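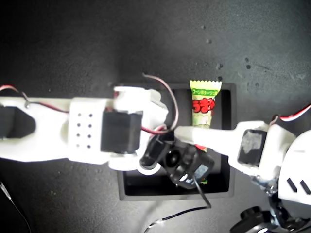 A snack packet in a black tray, Japanese lettering on the front

How do I stop my snack drawer going stale?

Posted by Lustlow, Tuesday, August 19, 2025

I have a weakness for imported crisps and puffed corn things. My trouble is that I never finish a packet in one go (fine, sometimes I do, but those packets aren't the problem). By the next evening whatever's left bends before it snaps. I've tried clothes pegs, elastic bands and folding the top over with great conviction. My kitchen is small and the kettle lives right above the drawer. Do I need to buy something, or am I just doing it wrong? I'd also like to know if the dates printed on the packets mean anything once they're open. My other half eats them regardless and describes them as "softer".

Skurnholm

Move the kettle. You are steaming your crisps.

After that, get a tin with a proper rubber seal. Pegs hold the packet shut in the sense that a garden gate keeps out the rain. Squeeze the air out, roll the top down tight, peg it if you must, then put the whole packet in the tin. Mine stay crisp for a good few days like that. The lid wants a wipe now and then, as a line of crumbs along the seal will let the damp straight in.

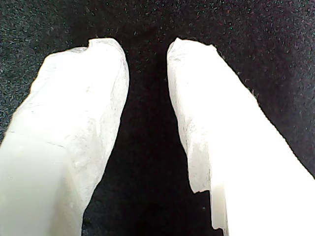 If they've already gone soft, spread them on a baking tray and give them a few minutes in the oven at 100 degrees, then let them cool completely before you judge them. They come out of the oven limp and sulking and crisp up as they cool. Keep an eye on anything with a sugary coating. I once welded a batch of caramel corn to a tray I was fond of.

As for the date, it's for the sealed packet. Once it's open, go by whatever it says about storing after opening, and failing that your nose. Stale is only sad, but if the oil smells like old paint, bin it.

Tastitz

just eat the whole packet, problem solved. I've done this 365 days a year and never owned a peg

Venkataraman

Agree about the tin. You can also save those little drying sachets, the ones marked do not eat, and drop 2 in the bottom, so long as there are no small children or dogs about the place. They do give up eventually. Don't bother with the fridge, I tried it in February and everything tasted faintly of leek.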